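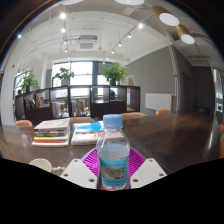
# 제7장 지방자치단체의 기관구성과 권한 배분

## 학습 목표

이 장을 마친 학습자는 다음을 수행할 수 있어야 한다.

- 기관대립형과 기관통합형의 법적 차이를 설명한다.
- 위임사무와 자치사무를 구별하고, 각각에 대한 국가 감독의 범위를 제시한다.
- 조례 제정권의 한계를 법률유보와 법률우위의 관점에서 검토한다.
- 재의요구 절차의 각 단계를 순서대로 적용한다.

## 주요 용어

기관대립형, 기관통합형, 자치사무, 단체위임사무, 기관위임사무, 조례, 규칙, 재의요구, 선결처분, 의결정족수

## 7.1 서론

제6장에서는 중앙정부 내부의 권한 분립을 다루었다. 입법부, 행정부, 사법부의 관계는 헌법에 직접 규정되며, 각 기관의 권한은 원칙적으로 다른 기관의 동의 없이 축소되지 않는다. 지방자치단체의 경우에는 사정이 다르다. 대부분의 단일국가에서 헌법은 지방자치의 존재만을 보장하고, 그 종류와 조직, 기관 사이의 관계는 법률에 맡긴다. 따라서 지방의회와 집행기관의 관계를 이해하려면 헌법 조문보다 지방자치에 관한 법률과 그 하위 법령을 먼저 읽어야 한다.

이 장에서는 설명의 편의를 위하여 두 자치단체를 반복하여 인용한다. 엘트섬(Eltetham)은 주민 3918명의 소규모 자치단체로 기관통합형을 채택하고 있다. 라타노(Ratano)는 237개 행정구로 구성된 광역자치단체이며 기관대립형을 채택하고 있다. 두 단체는 인구 규모와 재정 구조가 다르므로, 기관구성 형태만으로 행정 성과를 비교하는 데에는 주의가 필요하다. 이 문제는 7.6절에서 다시 다룬다.

## 7.2 기관구성의 유형

### 7.2.1 기관대립형

기관대립형에서는 의결기관인 지방의회와 집행기관인 단체장이 분리되어 있다. 양자는 각각 주민의 선거로 구성되며, 별개의 민주적 정당성을 가진다. 의회는 조례의 제정과 개폐, 예산의 심의와 확정, 결산의 승인, 행정사무의 감사와 조사를 담당한다. 단체장은 단체를 대표하고 사무를 총괄하며, 소속 직원을 지휘하고 감독한다.

라타노의 의회 의원과 단체장은 같은 날 선출되지만 임기 중의 책임은 서로 독립되어 있다. 의회는 단체장을 불신임할 수 없고, 단체장은 의회를 해산할 수 없다. 견제 수단은 의회의 감사권과 예산 의결권, 단체장의 재의요구권과 선결처분권으로 한정된다. 두 기관이 장기간 대립하는 경우 이를 강제로 해소할 장치가 없다는 점이 이 유형의 구조적 약점으로 지적된다.

### 7.2.2 기관통합형

기관통합형에서는 의결권과 집행권이 모두 의회에 귀속된다. 단체장은 두지 않거나, 의회 의장이 의례적으로 단체를 대표한다. 집행은 의회 내부의 분과위원회가 담당하며, 각 위원회의 위원장이 해당 부서의 업무를 지휘한다.

엘트섬 의회는 의원 7명으로 구성된다. 의원 전원이 하나 이상의 분과를 맡고, 분과의 결정은 본회의에 보고된 때에 효력이 생긴다. 긴급한 도로 보수와 방역 조치에 한하여 분과가 먼저 집행하고 다음 회의에서 보고할 수 있다. 의결과 집행 사이의 시간 간격이 짧은 반면, 예산을 편성한 자와 심의하는 자가 동일하므로 내부 통제가 약해진다. 엘트섬은 이를 보완하기 위하여 외부 감사인을 별도로 선임한다.

### 7.2.3 절충형

절충형은 의회가 전문 행정인을 임명하여 집행을 위임하는 방식이다. 행정인은 의회에 대하여만 책임을 지며, 의회는 의결로 그를 해임할 수 있다. 임명권이 의회에 있다는 점에서 기관통합형에 가깝고, 집행 업무가 독립된 직위에 맡겨진다는 점에서 기관대립형에 가깝다.

| 구분 | 기관대립형 | 기관통합형 | 절충형 |
|---|---|---|---|
| 집행기관의 선출 | 주민 직접선거 | 별도 선출 없음 | 의회 임명 |
| 집행 책임의 상대방 | 주민 | 주민(의회를 통하여) | 의회 |
| 재의요구권 | 있음 | 없음 | 원칙적으로 없음 |
| 의회의 해임권 | 없음 | 해당 없음 | 있음 |

**표 7-1** 기관구성 유형의 비교

## 7.3 사무의 구분

지방자치단체가 처리하는 사무는 그 귀속 주체에 따라 세 종류로 나뉜다. **자치사무**는 단체가 자기 책임과 부담으로 처리하는 고유의 사무이다. **단체위임사무**는 법령에 따라 국가 또는 상급단체가 단체 자체에 위임한 사무이다. **기관위임사무**는 단체가 아니라 그 집행기관에 위임된 사무로서, 이를 처리하는 범위에서 단체장은 국가의 하급행정기관과 같은 지위에 선다.

구별의 실익은 세 가지 영역에서 나타난다. 첫째는 조례 제정의 가부이다. 자치사무와 단체위임사무에 관하여는 조례를 제정할 수 있으나, 기관위임사무에 관하여는 개별 법령의 위임이 있는 경우에만 가능하다. 둘째는 경비 부담이다. 자치사무의 경비는 단체가 부담하고, 기관위임사무의 경비는 위임한 주체가 부담하는 것이 원칙이다. 셋째는 감독의 범위로, 자치사무에 대한 감독은 적법성 심사에 그치고 기관위임사무에 대한 감독은 합목적성 심사까지 미친다.

어느 사무가 어디에 속하는지는 법령의 문언만으로 결정되지 않는 경우가 많다. 이때에는 법령의 형식과 취지를 우선 고려하고, 전국적으로 통일된 처리가 요구되는지, 경비를 누가 부담하는지, 최종 책임이 누구에게 귀속되는지를 함께 살핀다.

## 7.4 조례 제정권과 그 한계

조례는 법령의 범위 안에서 제정된다. 이 문구는 두 가지 제약을 포함한다. 법률우위의 원칙에 따라 조례는 상위 법령에 위반될 수 없다. 법률유보의 원칙에 따라 주민의 권리를 제한하거나 의무를 부과하는 조례에는 법률의 위임이 있어야 한다. 다만 조례는 주민 대표기관이 제정하는 규범이므로, 그 위임은 행정입법에 대한 위임보다 포괄적이어도 허용된다는 견해가 유력하다.

> **사례 7-1. 펌프리 하천 점용 조례**
>
> 라타노 의회는 펌프리(Pumphrey) 하천 구역에서 면적 300제곱미터를 초과하는 시설을 설치하려는 자에게 사전 신고 의무를 부과하는 조례를 의결하였다. 상위 법률은 하천 점용에 관하여 허가제를 두면서 신고에 관한 규정은 두지 않았다. 단체장은 이 조례가 법률의 위임 없이 의무를 부과하였다는 이유로 재의를 요구하였다. 의회는 신고가 허가 심사를 준비하는 절차에 불과하다고 주장하였다.

이 사례의 쟁점은 사전 신고가 독립된 의무인지 여부이다. 신고를 하지 않은 자에게 과태료가 부과되거나 허가 신청이 각하된다면 독립된 의무로 보아야 하고, 법률의 위임이 요구된다. 미신고에 아무런 불이익이 따르지 않는다면 권고적 절차로 해석할 여지가 있다. 따라서 조례의 벌칙 조항과 시행규칙을 함께 검토하여야 한다.

## 7.5 재의요구 절차

기관대립형에서 재의요구는 다음 순서로 진행된다.

1. 의회가 의결한 조례안을 집행기관에 이송한다.
2. 단체장은 법정 기간 안에 공포하거나, 이유를 붙여 재의를 요구한다.
3. 의회는 재적의원 과반수의 출석과 출석의원 3분의 2 이상의 찬성으로 종전과 같은 의결을 할 수 있다.
4. 재의결된 조례안은 조례로서 확정된다.
5. 재의결된 사항이 법령에 위반된다고 판단하는 경우, 단체장은 법원에 소를 제기할 수 있다.

단체장은 조례안의 일부에 대하여 재의를 요구하거나 조례안을 수정하여 재의를 요구할 수 없다. 일부 재의요구를 허용하면 의회가 의결하지 않은 내용의 조례가 성립할 수 있기 때문이다. 기간 안에 공포도 재의요구도 하지 않은 때에는 조례안이 그대로 확정된다.

## 7.6 유형 비교의 방법론적 문제

에르난 참비(Hernán Chambi)는 기관구성 형태와 예산 집행률의 관계를 분석하면서, 소규모 단체일수록 기관통합형을 택하는 경향이 있음을 지적하였다. 이 경향을 통제하지 않으면 규모의 효과가 제도의 효과로 잘못 측정된다. 그가 제안한 대응은 인구와 재정자립도가 유사한 단체끼리 짝을 지어 비교하는 것이다. 스툴로(Stulo)의 경우와 같이 기관구성 형태를 도중에 변경한 단체는 변경 전후의 자료를 비교할 수 있으나, 변경의 원인이 된 사정이 결과에도 영향을 주었는지 별도로 확인하여야 한다.

다음 절부터는 기관대립형을 전제로 지방의회의 조직과 회의 운영을 검토한다. 정례회와 임시회의 구분, 위원회의 심사 권한, 의안의 발의 요건을 차례로 다루며, 엘트섬의 분과 제도는 비교가 필요한 부분에서만 언급한다.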